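How to Move Everything From Your Old Phone to Your New One Without Losing Your Mind
Posted by Fathima Seneviratne
Updated April 30, 2022

My sister-in-law got a new phone in January and it sat in its packaging for weeks, all because she was scared of losing her pictures. She had 2,768 of them! If you're in the same boat, pour yourself something nice and sit down with both phones next to each other. It takes an afternoon at the very most, and a good deal of that is waiting.

I'm going to assume you are going from one Android phone to another. Menus do vary from maker to maker, so if a word on your screen isn't quite the word I use, look for something close to it. The search bar at the top of Settings is your friend.

Before you start

Charge both phones. I mean really charge them, and then leave them plugged in while you work if you can. Connect the old one to your home Wi-Fi, open Settings, and install any update that's waiting for you. Then go through your apps and get rid of the ones you never open (I had a parking app for a town I visited once, years ago). There's no point hauling all that along with you.

Next, check how much storage you are using. It's under Settings, then Storage. If your old phone holds more than the new one does, you'll want to move your videos to a computer first. Videos are nearly always the culprit. One reader, Nam-gil Yeo, wrote to tell me he freed up more room by deleting 13 long clips of school concerts than by clearing out everything else put together - he saved them to his laptop first, of course.

Make a backup

On the old phone, go to Settings, then Google, then Backup, and tap Back up now. Let it finish. Depending on your connection this could be quick or it could be slow enough to cook dinner. When it's done, look at the date beside the backup to be sure it's the new one and you haven't been looking at an old one all along.

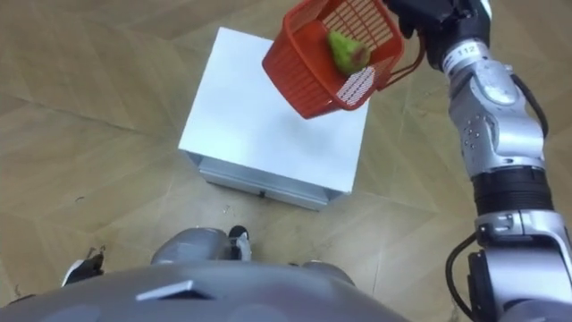
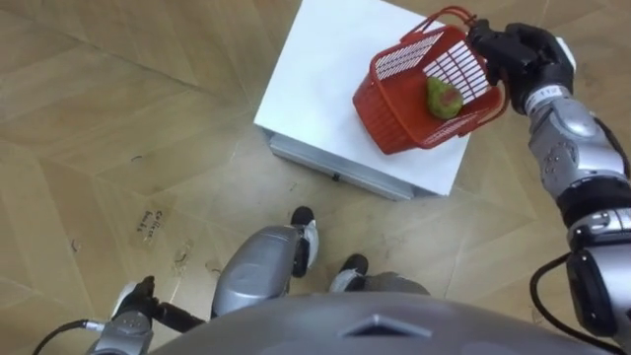 Photos are handled separately, and people get caught out by that. Open your photos app, tap your picture in the corner, and see whether it says the backup is complete. If it says there are items remaining, wait. Please do wait! Jamila Hettiarachchi, my neighbor here in Setcombe, wiped her old phone with 200 still to go, and she was very gracious about it, but I still feel bad for her.

Chat apps often keep backups of their own too. Look in the settings of each one for something called Chats or Chat backup and run it by hand.

Copy things across

Now turn on the new phone. Pick your language, join the Wi-Fi, and when it asks whether you'd like to copy apps and data, say yes. You'll usually be offered a cable or a wireless transfer. I like the cable, as it's faster and it doesn't sulk if somebody starts streaming a movie in the next room. Plug one end into each phone, tap Copy on the old one when it asks, and enter your screen lock.

You'll then see a list with check boxes for contacts, messages, apps and so on. Leave them all checked unless you have a reason not to. Then put both phones down and go do something else.

Move your SIM card last

Turn off both phones before you take the card out. The tray has a tiny hole, and the little pin in the box opens it (a straightened paper clip will do in a pinch). If your carrier uses an eSIM, you'll need to move it through their app or give them a call.

Keep the old phone for 2 weeks

Don't sell it or wipe it right away. Banking apps and sign-in code apps almost always need setting up again, and some of them want to send an approval to the old phone before they'll trust the new one. Open every app you care about at least once, make a call, send a text, and scroll back through your photos to the oldest ones.

When you're happy, sign out of your accounts on the old phone, then go to Settings, System, Reset options and choose Erase all data. Take out any memory card before you hand it on.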